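Current state: usable, slightly opinionated. Read the section on drawers before you train anything on it.

# dalitz-drawers

Hand-demonstrated household tasks, recorded with a pair of hand-held grippers and a head camera. No robot was present for any of it. The idea is that a person does the job with the same sort of fingers the robot will have, and the robot is later told to do likewise.

Maintained by Veronika Kuster. The project is called Dalitz, the format is called Cedo, and the repository is called something else again, for reasons lost in a chat thread.

## What you get

- 2669 episodes, each one attempt at one task
- three video streams per episode: head, left gripper, right gripper
- gripper pose and finger opening, on the same clock as the video (see Timing)
- one line of plain English per episode, typed by the person who did it

There are 14 tasks, and most of the episodes belong to the nine that involve a drawer. The other five were added in May, when we had grown tired of drawers.

## Layout

```
dalitz-drawers/
 episodes/
 000001/
 head.mp4
 left.mp4
 right.mp4
 pose.csv
 note.txt
 calib/
 splits/
 tasks.yaml
 CHANGES.md
```

`pose.csv` has one row per head frame. Columns are in `tasks.yaml`, at the bottom, where they don't belong. Moving them would break Kuipers, our loader, which reads that file by line number. Yes, we know.

## How the demonstrations were made

The demonstrator holds one gripper in each hand and works the fingers with a trigger. Each gripper carries printed markers so that the head camera can find it. If the head camera can't see a marker for a while, pose is filled in from the motion sensor in the handle and the row gets `src=imu`. Treat those rows the way you'd treat directions from someone who last visited in childhood.

People were asked to do the following:

1. Start with both grippers in view of the head camera.
2. Do the task at the speed you'd like the robot to do it.
3. If you fumble, carry on and recover.
4. Stop, hold still, press the pedal.

Step 2 produced a wide range of opinions on how fast a robot ought to be. Step 3 was ignored by everyone in the first 600 episodes, who fumbled, swore and started again. Those are kept, with sound removed, under `splits/early.txt`. They are quite good for teaching a policy to give up.

## Drawers

The drawer tasks come in two sorts: open or close it, and put something in or take something out. A few things we learned too late to re-record:

- People pull drawers with their whole upper body. The head camera leans back with them, and a model trained on raw head video will come to believe that drawers open when the world retreats. Use gripper poses relative to the first frame.
- Books are harder than they look. The demonstrators tend to tip one up by an edge and then shift their grip, and the second grip is the one that matters. `grip_event` marks both. Don't average them.
- "Closed" in `note.txt` means closed to the satisfaction of the demonstrator. Standards varied.
- Left-handed people are under-represented. There is one, and she has been very patient.

## Timing

All three cameras are started by the same signal and then drift apart in their own time, like flatmates. We correct the drift with a clap of the fingers at each end of the episode. If the clap is missing, `sync=guess` appears in the metadata and the guess is Kuipers's, not ours.

The head stream is the reference. Do not resample the gripper streams to each other and then to the head. Someone will suggest it. It was me.

## Known faults

| Where | What | Fixed? |
|---|---|---|
| `calib/left` | Marker cube remounted between sessions, two files, pick by session | No |
| `note.txt` | "Same as before" used as a full description | Partly |
| `pose.csv` | Opening reads slightly below zero when fully shut | No, subtract it |
| `right.mp4` | Lens fog in one session | Episodes dropped |
| `tasks.yaml` | See above | Don't start |

## Faces and bystanders

The cameras are very wide and the room is shared, so people turn up in the background. Faces are pixelated before release. The pixelating script is cautious and has also protected the privacy of several door handles. If you find a face it missed, open an issue with the episode number and no screenshot, please.

## Using it

```
kuipers pull dalitz-drawers
kuipers check --strict
kuipers view 000001 --streams head,right
```

Run `check` before anything else. It takes a while and prints nothing if all is well, which new users find upsetting.

Free for research and teaching. If you want to sell something made with it, write first. We'll probably say yes, but we like being asked.

## Views

Head camera first, then one of the gripper cameras, same room.

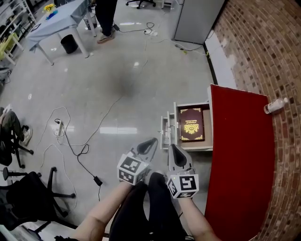
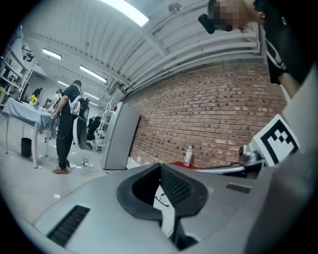 ## Comments from users

Nullmont wrote to say that the relative poses worked for them on the opening tasks but that closing was another matter: their arm stopped a finger's width short every time, "as if it had been raised to leave drawers like that". They traced it to the notes. Filtering on final finger position instead of the word "closed" got rid of most of it, and they asked whether we could ship that filter as a split.

It's in `splits/really_closed.txt` as of the latest version. The list is a good deal shorter than we'd hoped. Nullmont have since asked for the same treatment of "open", and that is issue 14.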